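Skip to content Home Features Kitchen Tech Letters Subscribe

Teaching a machine to clear the table

July
By the features desk at Skurbridge

The work starts once breakfast is out of the way. A cloth goes on the table, the bowls and plates come out, and somebody picks up a gripper in each hand and begins to tidy. They will do this for most of the morning. When the table is clear they put everything back in different places and do it again.

The people behind it work for Wumer, a small firm that gathers examples of household jobs for companies building robots. Its current customer is a project called Plumeo, which wants a two-armed machine that can clear up after a meal. Plumeo has the arms already. What it lacks is enough examples of the job being done properly, in ordinary rooms, with the sort of crockery people own.

So Wumer pays households to host the sessions. The one I visited belongs to the Lưu family, who agreed to 4 mornings and have now done three. They chose the things to be picked up from their own cupboards. Wumer asks for different sizes and colours, and for nothing that anyone would be upset to lose. 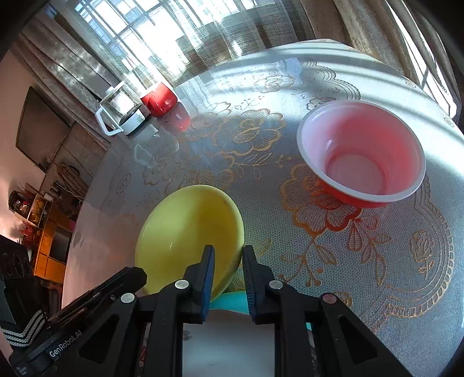 Each attempt is called a take. A take begins with the grippers held clear of the table and ends when the last item has been set down. The collector must not touch anything with bare fingers in between. If a bowl slips, the collector carries on and tries to recover it, and the take is kept and marked as a recovery. Wumer says customers ask for more of these every year. A system that has only seen perfect handling has no idea what to do when a plate slides.

The grippers are worked by hand. You squeeze, the two fingers close, and the movement is recorded along with the pictures from the camera. There is no robot in the house at any point. The learning system is later shown what the gripper saw and how it moved, and is trained to produce the same kind of movement from the same kind of view.

I was allowed a try. The fingers close evenly enough, but you lose all the feeling you normally have in your hands, and have to judge everything by eye. Bowls are fairly forgiving if you come down over the rim. Flat plates are miserable. I chased one across the cloth for the best part of a minute before I got an edge up. My take was kept as well.

Speed matters more than I expected. New collectors go too fast, since they are clearing a table in the way they always have. The guidance is to move at the pace of someone carrying a full cup of tea, and to look at the item before reaching for it. Stopping dead is discouraged too, as a long pause teaches the machine to pause.

Shiny surfaces are a worry for Plumeo. Reflections can look like objects, and they shift as the sun comes round. Wumer used to close the curtains to avoid the problem. It now leaves them open, on the grounds that customers' kitchens will have windows in them.

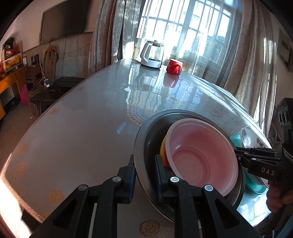
The target for the Lưu house is 161 usable takes, and by the end of my visit the count stood at 100. Takes are thrown out for dull reasons. A finger strays over a lens, or one gripper stops recording and the other doesn't. Every take is watched back in the evening at double speed by a checker, who writes a short line on each one, such as "left hand lifts, right hand steadies". Those lines go to Plumeo with the recordings.

Using 2 grippers together is the hard part. Stacking is simple to say and awkward to do: one hand has to hold a plate level while the other brings something to it, and neither can wait too long. Collectors get a day's practice before any of their two-handed work is counted.

Plumeo won't say when its machine will be on sale, or what it will cost. Its first trial will be in a canteen, where the trays are all the same shape. Homes come later. The Lưu family have one more morning to go, on Saturday, and have been asked to look out some cutlery.

Comments (3)

potwasher_phil: Do the households get paid per take or per morning? The article doesn't say.

Marrowfat: I did a few weeks of this with towels. Your forearms ache more than you'd think. Agree about going too fast at first.

teatime62: Clearing is the easy bit. Let me know when it can scrub a roasting tin.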